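Wotix Home Board > Kitchens & Worktops > Seam in gray counter, one side sits lower

mengal_70
ok so the counter under the back curtain is two panels butted together and the right one sits a hair lower than the left. you can feel it with a fingernail. top is glossy gray, front edge is the speckled stuff. do I pull it up or just fill it?? quote to redo the whole run was 800 and I'm not paying that

ustance12
Depends how big the step is at the front edge. Hard to say otherwise

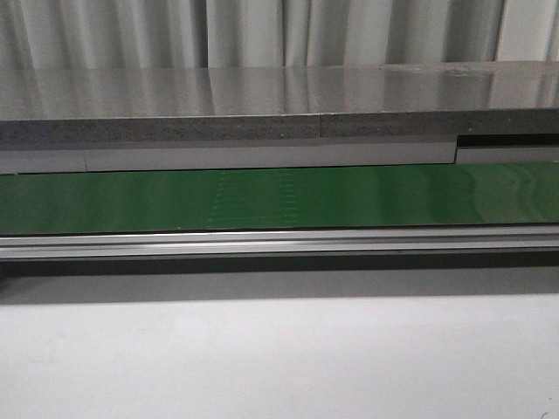

Posted by mengal_70, 24 posts, Kustden

seam is near the middle, bit right of center. few small smudges at the back

ustance12
OK thats small. Don't fill it, filler on a gloss top always shows. Get underneath, loosen whatever holds the right panel, thin shim, snug it back up. Half an hour job

pleatsandhems
Disagree. if its glued at the joint you'll crack that speckled edge trying to lift it. seen it happen. I'd leave it alone

ustance12
Only if you force it. Go slow

grayline
What about the dark gap on the right, under the edge band? Looks like the strip is notched there. I'd sort that before the seam, crumbs will live in it forever

mengal_70
yeah the notch was there when we moved in, no idea what for. figured I'd leave it

grayline
Cut a bit of matte gray strip to fit. cheap

pleatsandhems
Also is that curtain always hanging right down behind the counter? mine went grubby along the hem in a month. take it up a couple inches

mengal_70
I like it long, looks nice reflected in the top. but ok will think abuot it

going to try the shim after lunch. if the edge cracks I'm blaming ustance12

ustance12
Fair. Use tape on the edge first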